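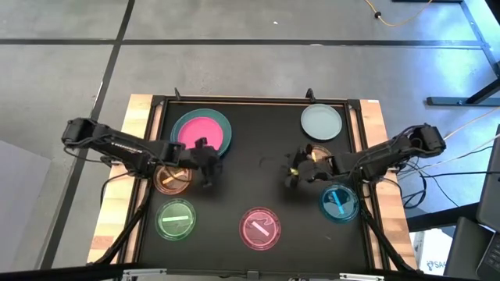
Lultley Shared Kitchen
Minutes of the tableware and supplies meeting, February

Meeting opened 4:10 p.m. in the upstairs room. Tsung-han Hung in the chair. Notes by R. Ziółkowski. Eight members present, apologies from two.

1. Minutes of the last meeting
Approved with one correction. The deposit for the folding tables was paid in full, not in part as written.

2. Plates
The group went over which plates to keep for the community lunches. We now have a mix of large and small plates in several colors, teal and pink among them, and they have been going back on the shelves in whatever order they come off the drying rack. Ms. Ziółkowski said the tall stacks are hard to lift down when small plates end up underneath. Agreed that large plates go on the bottom and small plates on top, no matter the color, and that no stack goes above the shelf line.

Tsung-han asked if we should go to one color only. Two members were in favor, the rest were not. The colored plates are cheap to replace one at a time and the children pick their own. Left as it is.

Chipped plates are still turning up in the lunch stacks. Anything chipped goes in the gray bin under the sink, and whoever finds it writes it on the sheet.

3. Small dishes
The see-through colored dishes were discussed at some length. They are used for sauces, cut fruit and the craft table, and they should not be going back and forth between food and paint. Agreed to keep the ones we have for food and buy a separate set for crafts. The craft set will be plain white so the two can't be mixed up.

Price from Wasent for the craft set is $245 with lids. Fovine quoted lower but does not deliver to us, and someone would have to drive out. Agreed to go with Wasent. Tsung-han to place the order.

4. Shelving
Two shelves on the back wall are sagging. The quote for new brackets and boards is $600, fitted. A member offered to do the fitting if we buy the parts, which would bring it down, but could not give a date before spring. Put to a vote: five for the fitted quote, three against. Passed. The shelves have to be cleared the evening before. Names for that on the sheet by the door, please.

5. Budget
Balance at the start of the month was $2,000. After the plate rack and the cleaning supplies it stands at $956. The dishes and shelves both come out of this, leaving $111 -- enough for soap and towels, but no other purchases until the spring dues are in. The request for a second kettle is on hold.

6. Washing up
Reminder that plates and dishes are washed and dried the same day. Last month things were left in the sink overnight twice. The dish towels go home with whoever closes and come back clean.

7. Other business
The drawer by the stove sticks again. R. Ziółkowski will look at it.
Labels for the shelf edges: wait until the new boards are up.
The key to the supply closet is missing its tag -- it is the short brass one on the hook.

Actions
T. Hung: order craft dishes, confirm the shelf fitting
R. Ziółkowski: drawer, new key tag, copy of the chipped plate sheet
All: sign up for clearing shelves

Meeting closed 5:25 p.m. Next meeting same room, same time, next month.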